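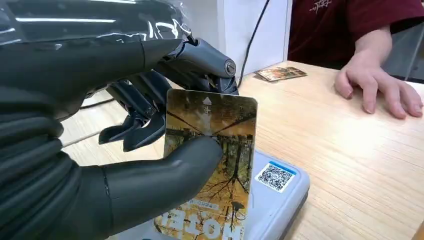 Hollmont, 10/2/20

Chapter 8
Paper and Card Stock

8.1 Scope of the chapter

Paper is sold by weight, but weight alone does not predict how a sheet will behave in use. Two sheets of the same weight may differ in thickness, stiffness, and surface. This chapter defines the terms used to grade paper and card, and it explains how each property is measured. Coatings are left to the next chapter.

8.2 Basic terms

Basis weight is the mass of a sheet per unit of area. It is given in grams per square meter. Caliper is the thickness of a single sheet under a fixed load. Bulk is caliper divided by basis weight. A sheet with high bulk feels thick for its weight.

Stiffness is the resistance of a sheet to bending. It rises steeply with caliper: for a uniform sheet, doubling the thickness makes it eight times as stiff. Card is therefore often made in several layers, with the stronger fiber placed in the two outer layers.

8.3 Grain

During forming, most fibers line up with the travel of the machine. This is called the grain direction. A sheet bends more easily when the fold runs parallel to the grain, and it tears straighter in that direction. Moisture causes fibers to swell in width far more than in length, so a sheet grows mainly across the grain.

Example 8.1. The Olero mill ships a card in sheets 900 mm long, grain running the long way. The Andrade print shop cuts it into cards with the fold across the grain. State the likely fault at the fold and give two ways to reduce it. A worked answer follows Section 8.5.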